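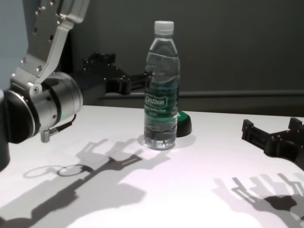
Menzies School Notices: read me first

Hi! I'm Morag Tennant, and this folder is my collection of public notices that schools sent home to families during the remote learning stretch. Closures, reopenings, quarantine letters, the lot. I started it in January, when my kid's school changed its schedule twice in one week and I wanted to see how other districts were wording theirs (pretty differently!).

What's in it

There are 888 notices, one per row, in notices.csv. Each row has the date sent, the state, the grade levels covered, the kind of notice and the full text. A second file, short.csv, has the same rows with the text trimmed to 1000 characters, for anyone whose spreadsheet chokes on long cells like mine does.

Where it came from

Everything was posted on a public school or district web page. I copied most of it by hand. Weidong Kang wrote the little script that strips out menus and footers, and it sometimes eats the first line of a letter, so if one starts oddly, blame that.

Names

I replaced the names of students, parents and classroom teachers with initials. Superintendents are left in, as they signed the letters publicly. If you spot a name I missed, please tell me and I'll pull the row the same day.

Things to watch for

Small rural districts are thin here. The "kind" column was filled in by me and Urszula Szulc, and we disagreed on 30 rows, mostly over whether "hybrid" counts as a closure. Those are marked "unsure". Spanish versions are included only when they were on the same page as the English.

Using it

Go ahead, for class projects, reporting, whatever you like. Just credit Menzies School Notices and don't try to work out who the initials are.

Last updated July 25, 2022. The spring letters from the charter schools still need to be added.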